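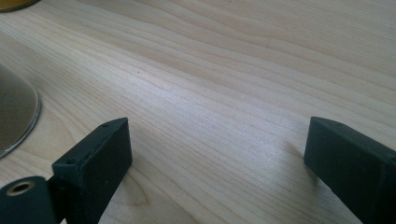
Page last updated: 21st July

Furniture Finisher (Tabletops and Worktops)
Wemadov Joinery, Zolstead workshop

Wemadov Joinery invites applications for the position of Furniture Finisher at its Zolstead workshop. The post is full-time and permanent, at 34 hours per week, and reports to the finishing supervisor, Vilém Charvát.

The workshop produces dining tables, desks and library furniture for schools, public buildings and private customers. Over 800 tabletops leave the finishing room each year. A large share of current orders is for pale woods, where the grain remains in full view and uneven sanding shows as soon as light falls across the surface. The successful candidate will be expected to judge a surface by eye and by hand, and to decide which natural marks – a small dark speck, a band of deeper honey color – should stay and which call for further work.

Main duties

Sanding and preparing solid wood tabletops by hand and by machine
Applying oils, waxes and clear lacquers according to the job sheet
Checking grain, color and sheen against the approved sample before release
Repairing scratches, dents and ring marks on furniture returned for refinishing
Keeping written records of each piece, including products used and drying times
Maintaining the finishing room in a clean and orderly condition

Requirements

Applicants must have at least 2 years of paid experience in wood finishing, furniture making or a closely related trade. They must be able to lift and turn large panels with a colleague, and to follow written safety instructions for solvents and dust. Experience with water-based finishes is desirable. Training on the Coppens spray line will be given, and no previous knowledge of it is required.

Terms

The position carries 9 paid public holidays in addition to annual leave. Work clothing and protective equipment are supplied. Occasional travel to the Nurkholm showroom is required for on-site repairs, and travel time is paid at the normal rate. A review of the appointment will take place in March.

How to apply

Applicants should send a resume, a short cover letter and the names of two references to the Zolstead office. Photographs of finished work are welcome – please state clearly which parts of the work were carried out by the applicant. Candidates selected for interview will be asked to complete a short practical test on a sample panel. Materials and tools will be provided.

Shared 34 times | 2 comments

Contact | © Wemadov Joinery | Back to top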